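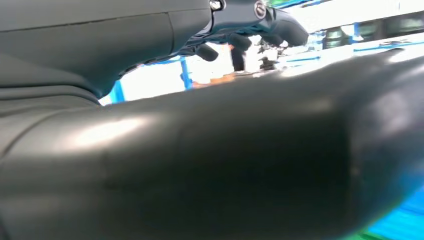

**Do I need to have worked with robots before?**

No experience is needed. We train everyone on the first shift, and most of the people who have done this work came from shops, kitchens, warehouses or college.

# Robot operators wanted, part time, Cudinach site

Drisero is looking for people to guide robot arms by hand and by headset so that a learning system can be built from the recordings. The work is part of the Ogola project, which is teaching arms to pick things up, carry them and put them down in ordinary storage areas, with shelving, crates and marked floor spaces. The posts run until the end of December and may be extended.

## What you would be doing

You will be given a task card at the start of each session. A card might ask you to take an item from a crate and set it inside a taped square, or to move an item from one shelf level to another. You carry out the task through the robot and the system records the movement of the arm along with what its cameras see. Then the items are put back in a new arrangement and you do it again.

One try at a task, from start to finish, is called an episode. A full shift is normally 40 episodes, fewer when the task is a long one. After each episode you press a key to mark it as good, poor or failed. Please mark them as they were. Poor and failed episodes are kept and used, and your pay does not depend on how many you mark as good.

You will also:

- set out and clear the items between episodes
- check that the cameras are clean and recording before you start
- write a short note if something odd happened, such as a slip or a dropped item
- stop the arm when told to, or whenever you are unsure

The work repeats itself a great deal. Some people find that restful and others can't stand it, so think about which you are before applying.

## Hours and pay

Sessions last two hours with a break in the middle. We ask for at least three sessions a week. Morning sessions start at 9.30 and afternoon ones at 1.30, and you can choose one or a mixture. Pay is by the hour, at the rate printed on the application form, and training is paid at the same rate. Travel costs within the town are refunded on production of a ticket.

## What we ask of you

You should be 18 or over and able to stand for most of a session, though a stool is available. You need to be comfortable reading instructions in English and typing short notes. Glasses fit under the headset. If you have a history of motion sickness, tell us and we will put you on hand guiding, where no headset is worn.

Wear flat closed shoes. Long hair must be tied back and lanyards, scarves and loose jewellery left in the lockers. Only the person on shift and the trainer may go past the barriers while an arm is powered.

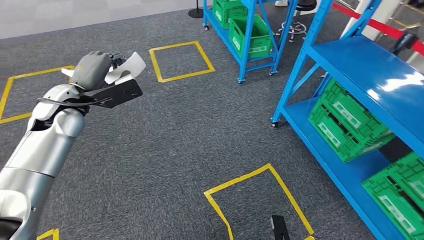 **Will I be recorded as well as the robot?**

Your hands, feet or clothing may come into view, and sound is switched off on all the cameras. Any episode that shows a face is blurred before it leaves the building. You will be asked to sign a consent form on your first day, and you may have a copy to take home.

## Where the recordings go

The recordings are stored by Drisero and shared with Poltex, our partner on the project, who train the learning system. They are used for research into robot handling and are not sold on. Your name is kept apart from the recordings. Each operator is given a number, and that number is all that Poltex receives. You can ask for your episodes to be withdrawn up to the point at which they have been used in training.

## How to apply

Pick up a form at the Cudinach reception desk or ask for one by post. Fill in the sessions you could manage and return it to the same desk, marked "Ogola operators". We don't need a CV. If your hours fit ours, we will invite you to a trial session, which is paid, and you will do a few practice episodes with a trainer beside you. Both sides can then decide.

We hear back from most trial sessions within two working days. Please say on the form if you need step-free access or a particular time of day. Applications close at 5 pm on the last working day of the month.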